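Tapete negro Bralosley para mesa de trabajo – mi opinión después del verano

Lo compré en June, perdón, en junio, que tenía la web en inglés abierta al lado. Tapete de tela negra, de los que se ponen encima de la mesa para trabajar con cosas pequeñas. Marca Bralosley, tienda Simik, 15 euros con el envío. Llegó enrollado en un tubo de cartón, sin instrucciones ni falta que hacen.

Para qué lo quería: clasificar trastos de cajón. Cajitas, adaptadores, piezas sueltas, tarjetas, todo eso que rueda por la mesa y acaba en el suelo. Antes usaba una bandeja de plástico de Usiva y las cosas se deslizaban en cuanto la rozabas. Con la tela no pasa. Dejas una pieza y ahí se queda.

Lo primero, desenrollarlo. Dos días con libros encima en las esquinas y plano del todo. Una esquina se me levanta todavía un poco, la de la derecha, pero es la que queda junto a la pared y me da igual.

El tacto bien. Textura marcada sin ser áspera, no engancha las uñas. El grosor justito: si la mesa tiene un arañazo profundo se nota al pasar la mano. Mi cuñado Corentin Maillard tiene el modelo grueso de Boyer y es mejor, para qué mentir, pero vale casi el triple.

El color. Negro negro. Para piezas claras es una maravilla, las localizas a la primera, una cajita blanca canta desde la otra punta de la habitación. Para tornillos oscuros o gomas negras, fatal, ahí saco un folio y trabajo encima del folio.

Y ahora lo malo, que es la pelusa. Lo coge TODO. Pelusilla, motas blancas, polvo de no sé dónde. Si sois de los que no soportan ver una mota, no lo compréis, o comprad el gris (creo que hay gris, mirarlo en la tienda). 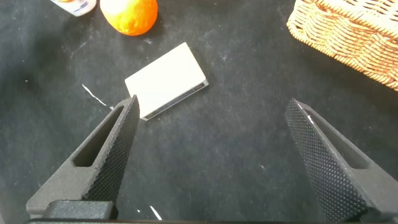 ¿Se puede meter en la lavadora?

El vendedor dice que a mano, agua fría y secado en plano, y así lo he hecho yo las dos veces que lo he lavado.

Se seca en una noche. No ha encogido, o yo no lo noto. Para el día a día, rodillo quitapelusas de los de ropa, un par de pasadas y listo – la cinta normal también sirve pero deja algo de pegamento si aprietas. El aspirador no lo recomiendo, se lleva el tapete entero y lo que haya encima.

Otra cosa, el borde. Viene cosido pero flojo. A mí se me soltó un hilo a las pocas semanas, lo corté, le di un toque con el mechero (con cuidadito) y no ha ido a más. Escribí a Simik, me contestó una tal Léonie Carré, muy maja, y me ofreció un descuento para la proxima compra. No lo he usado.

La base no es de goma. En madera barnizada resbala si te apoyas con fuerza. Le puse cuatro trocitos de cinta de doble cara y arreglado, aunque por ese precio ya podían traerla puesta.

Luz: con flexo no hace reflejos, punto importante si vienes de una superficie de plástico brillante como la mía. Acabo con la vista bastante menos cansada.

¿Lo volvería a comprar? Para separar y ordenar cosas pequeñas sí. Para pegar o pintar ni loco, una gota de cola y se queda de recuerdo, ya tengo una mancha del tamaño de una lenteja que no sale con nada.

Nota: un 8. Sería un 9 sin lo de la pelusa y con el borde mejor rematdo.

Septiembre de 2018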